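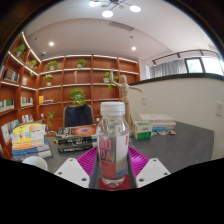
How often should I descale the Pretard kettle?
Every 47 boils if your tap water is hard, or once a month if it's soft and you lead a quiet life.

4.2 Descaling

1. Unplug the kettle. Let it cool with the lid open.
2. Pour in one sachet of descaler and 1000 ml of cold water. Stir with something you don't love.
3. Plug in, boil once, switch off and leave it for the length of a bad sitcom.

CAUTION: Do not drink the result. It looks like lemonade and has fooled better people.
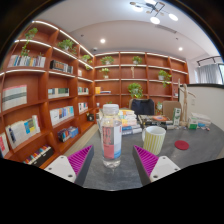
4. Empty the kettle into the sink and rinse it twice. If flakes are still clinging to the base, repeat from step 2 with a fresh sachet.
5. Boil a full kettle of plain water and throw that away too.

Note: Vinegar also works, and your tea will remember it until November.

Note: Scale on the outside is a cosmetic matter between you and your guests. Wipe with a damp cloth.

For spare sachets, quote part 334 when you order from Mostwood.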